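June 10, 2021 – Fultuvby print workshop, personalised decks

Job 3632 (Birkness, short-run card game with individual names on the backs) was resumed following the colour fault recorded in May. The run is set at 300 decks. Stock is the coated board supplied by Galanis. 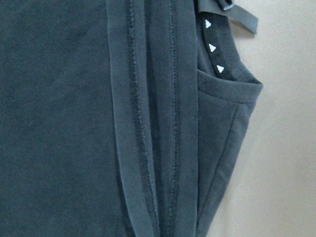
Birkness has also enquired whether a cloth play mat could carry the same artwork. The main concern is ink coverage at any change in thickness. A raised, folded band such as the one running beside the flat blue-grey knit would interrupt the card zones, and the quotation will therefore specify a single flat panel with no join.
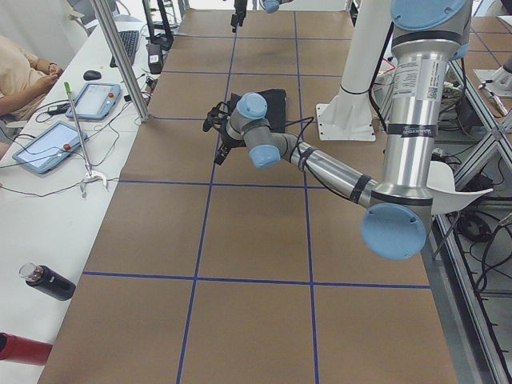
Collation of named decks remains the slowest stage. Two backs were exchanged between neighbouring stacks and were found only at wrapping. Brown paper marked off in rectangles with blue tape, as on the table with the silver arm, would give each deck its own bay – to be tried on bench 6 before the next run.

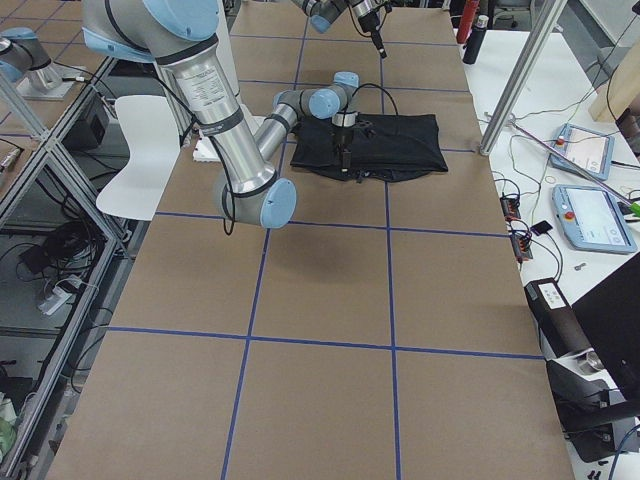 The revised bay order is to follow the data file, so that the wrap label and the card backs are read in the same sequence.

Cutting: die realigned, drift to the left edge corrected. Varnish unchanged.

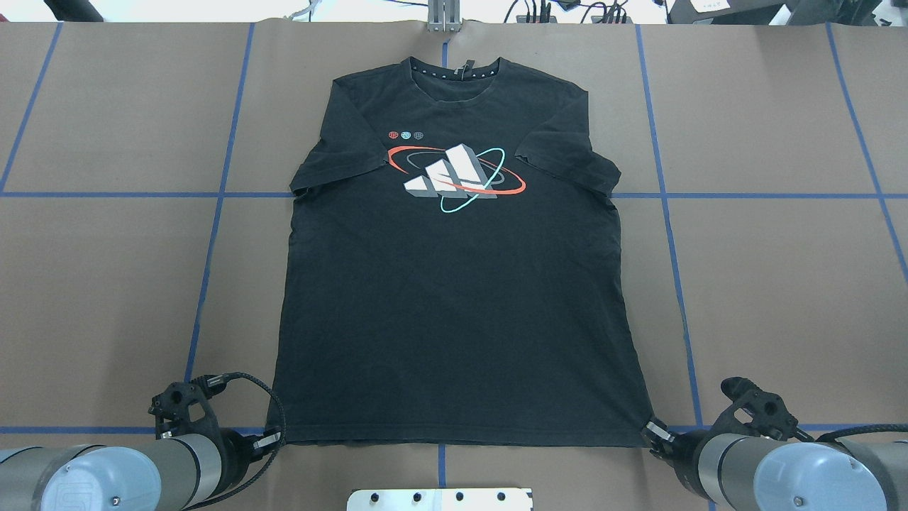

Rinembridge has requested a price for 1000 decks on the same board. No price is to be issued until the collation trial is recorded here. Colour bars from job 3632 are filed with the proofs.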